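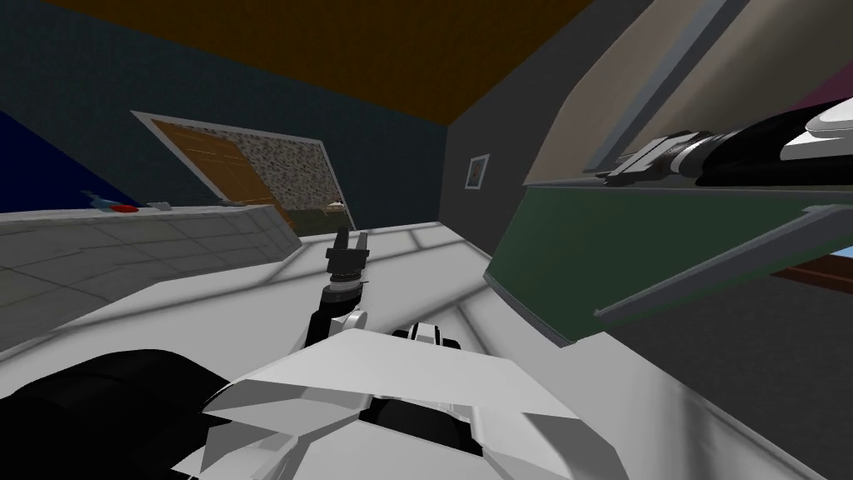 I have had the Bistora steam mop since March and I'm still a little giddy about it, which I realize is a strange thing to say about a mop. We moved into a house where nearly the whole downstairs is tile, pale gray, laid by somebody who loved light colors and clearly never owned a dog. Up at the top you get the kind of floor I mean, a rendered one, pale whitish gray with the seams so faint you almost lose them in the soft shadows. Ours looked like that on the listing. By the time we got the keys the grout was the color of strong tea, and I spent my first weekend on my knees with a brush and a bucket, feeling very sorry for myself.

So, the mop. It cost me $100 on sale, and I went back and forth between it and the Truritz, which a lot of people like and which has a bigger tank. The Bistora won because it's light. I can carry it upstairs in one hand with a basket of towels in the other, and my shoulder (bad since college) doesn't complain afterward.

You fill it with plain water, plug it in, and wait. The box promises steam in 17 seconds and mine takes longer than that, but I've usually spent the time hunting for the dog's bowl anyway. After that it just glides! The head swivels nearly flat, so it goes under the sofa and around the base of the toilet, and there are two steam settings. I use low for every day and high for the strip in front of the stove, where olive oil goes to live.

On grout it's good but it isn't magic. The small brush attachment did more in one pass than my bucket weekend did, and the old lines in the hallway came up a couple of shades lighter. The really dark ones by the back door didn't change much. My neighbor Maricica Căpraru swears by a baking soda paste left on overnight before steaming, and I've tried it, and yes, it helps, though you have to keep everyone out of the hallway till morning.

It's also turned into my kitchen cleaner. With the hand nozzle on I do the oven door and the cabinet fronts, always on low, with a cloth right behind it so the water doesn't sit. Deep colors are where I notice streaks the most, and handles are where the grime hides, especially underneath.

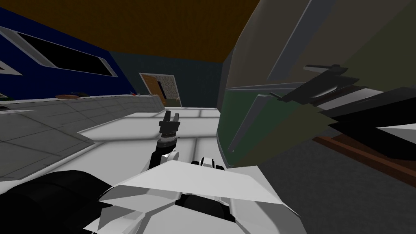

Dark olive green with a long black bar across it.

Things I'd change: the cord is too short for our living room, so I switch outlets halfway through. The pads come out of the wash a bit misshapen, and a new pack from Bellis fits better than the originals did. The tank lid is stiff too — I open it with a dish towel.

I haven't tried it on wood and I'm not going to. Check your own floor's paperwork before you steam anything that isn't sealed.

Would I buy it again at full price? Yes, and I've already talked my sister into one. She has the darker tile, lucky thing, and a cat that hates the noise.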